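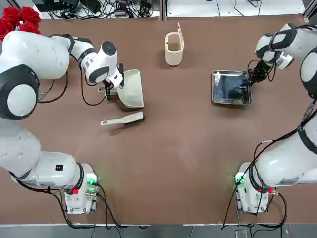 In Praise of the Small Dustpan

By Shazia Rana
Saturday, October 2, 2021

I own a perfectly good vacuum cleaner. It lives in the hall closet behind the coats, it weighs about as much as a third grader, and I use it on Sundays. The other six days of the week belong to a dustpan and a hand brush, and I would like to make the case (loudly, if necessary) that these are the best cleaning tools anyone has ever come up with for a table.

Yes, a table! People think of a dustpan as a floor thing, and they wipe their tables with a damp cloth. I did this for years. Think about what a damp cloth does to toast crumbs. It turns them into paste, drags the paste to the edge, and drops half of it in your lap. Then you rinse the cloth and the paste goes down the sink, and you wipe again to get the streaks. A small brush does the job dry, in a few strokes, and the crumbs go into the pan and the pan goes over the bin and you are done before the kettle clicks off.

The setup I love is a little cream dustpan with a wide lip, a brush with a light handle, and a small bin with a lid that stands right there on the tabletop. That last part is where I lose people. My sister thinks a bin on a table is disgusting. But a small one, emptied every night, is cleaner than a big one under the sink that gets emptied whenever somebody can't stand it any longer, and it saves you carrying a loaded dustpan across the kitchen with one hand underneath it. Pencil shavings, thread ends, eggshell, the little paper tabs off tea bags: all of it goes straight in. I do beadwork in the evenings, so you can imagine.

Then there's the tray. I'll admit I came to the shallow steel tray only this September, after a visit to my cousin's place in Restville, where she keeps one at the end of her worktable and does every messy job inside it. Glue, seeds, bike parts, shelling peas. I thought it was fussy for one afternoon and then I went home and bought one. Anything you can do in a tray is a mess with walls around it, and whatever gets over the walls is exactly the amount a hand brush was made for. Steel is lovely for this too, it rinses clean and it doesn't hold on to the smell of onions.

Now, the brush matters more than the pan, and this is the part where I get picky. You want bristles soft enough to bend and close enough together that fine stuff like flour doesn't slip through. Stiff bristles flick. If you have ever brushed sugar off a table and then felt it under your socks all the way to the refrigerator, you had a stiff brush. For the pan, look only at the lip. It should sit flat along its whole width. Put it down on the counter in the store and try to see light underneath. If you can, put it back on the shelf, however pretty the color is.

I've heard the other side. A neighbor of mine swears by a rechargeable crumb vacuum, and it's a nice little gadget, and it is also dead on its charger half the time I'm over there. She empties it by knocking it against the side of the trash can, which sends up a puff of dust that settles back on the table! A dustpan has no filter. It has no battery and no manual. You wash it in the sink with dish soap once a week, and you wash the brush too (please wash the brush, a dirty brush just moves old dirt to new places) and leave it bristles down on a towel overnight.

And it's quiet. I can sweep up after breakfast with someone still asleep in the next room. I can do it while I'm on the phone. My nephew, who is four, will fight to the death against picking up his blocks but will beg for a turn with the brush, and he's pretty good at it, apart from the part where you tip the pan.

So if your dustpan is hanging in the garage with cobwebs on it, buy a second one, a small one, and keep it where you eat or work. Give the brush a good shake first. Start with the far corner of the table and pull everything toward you, pan held snug under the edge, and do it tonight while the dinner crumbs are still fresh.

375 shares | 30 comments

Related
The Dish Rack Is Furniture and We Should Treat It That Way
Why I Stopped Hiding My Broom
A Drawer Just for String
Three Weeks Without Paper Towels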